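The Day the Left Hand Went Quiet

I have been putting off writing this one, mostly out of pride, but Yara Nseir keeps telling me that the posts people write to her about are the ones where I mess something up. So settle in, because I messed something up (well, we all did, but I was the one holding the checklist).

For those of you who are new, I spend my working days recording demonstrations with hand-held grippers. A person does a household job with a gripper in each hand, the cameras and trackers write it all down, and later on a robot arm gets to learn from it. Our bathroom set was planned around toilet lids and seat rings: lift the lid, lift the ring, put them both down gently, start over. It sounds silly until you try to do it with two plastic fingers. The ring wants to slide off the tips just when you think you have it, and then it comes down with a bang that makes everybody in the building turn around!

We had the session down for 14th January, a Friday, and I remember being so pleased with how the morning was going. Marwan Obeidat was running the recorder, Ching-wen Kwok was keeping notes, and we had 60 takes on the list with 19 done before anyone even mentioned lunch.

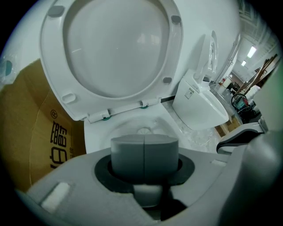
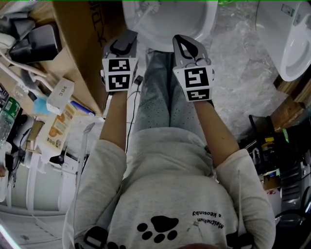

Now, the fault. Our left gripper had been losing its connection for a fraction of a second at a time, whenever the wrist turned past a certain point. The plug was seated almost all the way, and that was the trouble, because a plug that is all the way out gives you a red warning and a plug that is nearly in gives you a nice calm green one. Each time it dropped, the software held on to the last finger position it had and carried on as if all was well. So you would have the hand moving, the video moving, and the fingers frozen open in the data while the real ones were squeezing down on a seat ring.

We didn't catch it that day. I wish I could say we did. I looked at the recorder between takes, saw files of a sensible size, and said "lovely" a lot.

It was Ghassan Twal who found it, the next week, when he played a batch back on the arm we call Hanis. Hanis reached for the ring beautifully, never closed its fingers, and then kept right on lifting, straight up into the lid. The lid went back hard, the arm pushed against it, and Ghassan hit the stop. He was standing well outside the tape, thank goodness, and the only casualty was a hinge pin. But he had been inside the tape a minute earlier, tightening a bolt, and he told me so in a very quiet voice that I thought about all the way home.

When we went through the log there were 3,721 frozen samples, nearly all of them from the left hand, and spread so thinly that no single take looked bad on its own. Sixten Brekke wrote a little script that flags any take where the fingers hold one exact value while the wrist is moving. It took him an afternoon. I don't like to think how long we'd been without it.

We threw out the whole session and will do it over. The other changes are small. A tug on each cable before every take, a full open and close of both hands on the recording at the start and the end, and playback on the arm at low speed for the first 5 runs, with the stop button in somebody's hand and not on the desk behind them. Yara also wants the software to quit outright when it loses a gripper for any length of time, and she's right, though Marwan and I grumbled about how many takes we'd lose that way.

I owe Ghassan a very good dinner. He has picked Abou Jaoude, and he has asked if he can bring his brother.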